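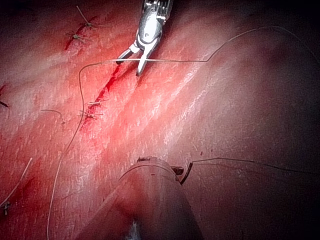 A positioning spec is the wrong thing to publish for a machine that ties knots, Isabelle Wong wrote under my January notes on the wrist, and she asked what the arm does when the thread gets in its way. The notes had given her backlash, cable stretch and repeatability, and hardly a word on thread. I have spent enough evenings at the Ondis workshop since then to concede the point and to go further than she did.

My position is that home builders of small cable-driven instruments put their effort in the wrong place. We tune the joints because joints can be measured on a bench with a dial indicator and a spare hour. The material the joints are supposed to handle is left for the end, when the frame is bolted down and the controller code has set hard. By then every cheap fix is gone.

The build in question is called Drirnidano. It has two wristed instruments, each driven by steel cable over printed pulleys, with motors behind the bench where their heat does no harm. The firmware loop runs at 600 Hz. Clukusen, the control program, takes hand motion from a pair of gimbals and scales it down. There is no autonomy in it and I do not plan to add any. Total spend so far is 1591 dollars, of which the largest part went into bearings and into pulleys I later threw away.

For most of the project I treated backlash as the main enemy. I cut it by preloading the cables, which raised friction, which I then compensated for in software. The result was a wrist that looked excellent on a plot and felt like stirring cold tar. Ognjen Perić tried it and told me to take half the preload off. I did, and the plot got worse and the knots got better. The operator closes the position loop by eye and can absorb a surprising amount of slop. What the operator cannot absorb is friction that hides the difference between a thread that is running free and one that has caught on something. 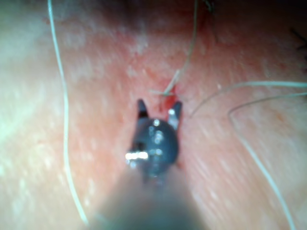

Workspace planning is the second place where I think the usual advice fails. The standard method is to draw the reachable volume of each tool, check that the volumes overlap, and stop. A reach plot treats everything inside the boundary as equally available. Over tissue it is nothing of the kind. With the jaws open astride a bleeding spot and the short cut ends of a knot right above them, one strand goes up from the knot and out of view, a long pale one lies down the left side, and more thread is looped on the right. Almost any sweep of the wrist to either side will meet a strand. The reach plot says the tool can go there, and the thread says it had better lift first. Clukusen now has a foot pedal that retracts the tool along its own axis by 7 mm and does nothing else. It took one evening to write and has improved my knots more than the encoder upgrade did.

There is a mechanical side to the same complaint. Every exposed pin head, cable guide and screw slot on a wrist is a hook as far as suture is concerned. My second wrist had a clamp screw standing proud of the side plate, and I defended it for weeks because it made cable changes easy. It caught thread constantly. The third wrist buries the screw and takes a good deal longer to recable, and I would make that trade again. If a surface near the jaws can be rounded, round it. If a fastener can move up the shaft, move it, even when this costs an extra pulley.

The argument on the other side deserves a fair statement. The Nedeljković plans, which many of us started from, put accuracy first on the grounds that a loose machine cannot be improved by a skilled operator, while a tight one can always be relaxed. I accept the second half. The first half does not match what I see at the bench. A loose machine with low friction can be learned. A tight one with high friction teaches the operator to pull harder, and pulling harder is how thread breaks and how stitches tear out. The plans also assume that tightness can be traded back later at no cost, and on my build it could not, because the motor mounts had been sized for the preload.

So I would change the order of work. Before cutting any metal, clamp a pair of ordinary needle drivers in a crude jig, limit your hands to the motions the design allows, and tie 27 knots with full-length suture. Keep notes on where the thread snags and which way you wanted to move when it did. Design the wrist from those notes, and leave the dial indicator in its drawer until the second prototype.

Wong has since asked whether the retract pedal should also slow the other tool while it is held down. I tried it at half speed and disliked it, but I had the scaling set high at the time, and the test needs repeating with both hands at the lower setting.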